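Harkmont Open confirms Masilela withdrawal and revised entry list

HINDDALE, 10 May 2026 – The organizers of the Harkmont Open have confirmed that Anel Masilela has withdrawn from the women's singles after surgery on her left wrist. The procedure was carried out at the Bemside Clinic, and the player has been discharged.

Masilela first reported pain on the outer side of the wrist during the clay court season. A scan showed a partial tear of the cartilage that supports the joint on that side. Rest and splinting were tried first. When pain returned on the two-handed backhand, the player and her medical team chose surgical repair.

The wrist will remain in a cast until the surgeon clears it for movement. Grip work will follow, then forehand hitting with low-pressure balls. Two-handed backhands and full-speed serving will be added last. Her team has set October as the earliest month for a return to competition and has not named an event.

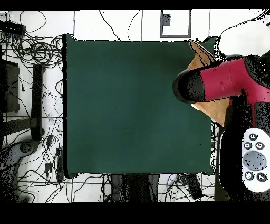
"The repair went as planned and the joint is stable," said Teguh Goh, the player's physiotherapist. "The date of her return depends on rotation strength in the forearm, which we will test at each stage. We will not enter her in an event before those results are in."

Under tournament rules, a withdrawal received before the draw is filled from the alternate list in ranking order. Lungile Hlongwane moves into the main draw as a direct entry. The seedings have been adjusted, and each player listed below Masilela moves up one position. The wild cards already awarded are not affected.

Masilela was also entered in the doubles with Nobuhle Mokoena. Mokoena may sign in with a new partner until the doubles entry deadline, provided that their combined ranking meets the cutoff. The tournament office has received no replacement entry so far.

"Anel told us early, and that gave the alternates time to make travel plans," said tournament director Sibusiso Shezi. "Her place on the player council is unchanged."

The main draw will be held at the Ó Dubhghaill Tennis Center in Hinddale. Qualifying will be played over two days on the outer courts, with 400 unreserved seats available each day. Tickets already purchased for the main draw remain valid. The withdrawal of a player is not grounds for a refund under the ticket terms.

Media requests for Masilela should be sent to the Harkmont Open press office. No interviews will be scheduled while she is in a cast.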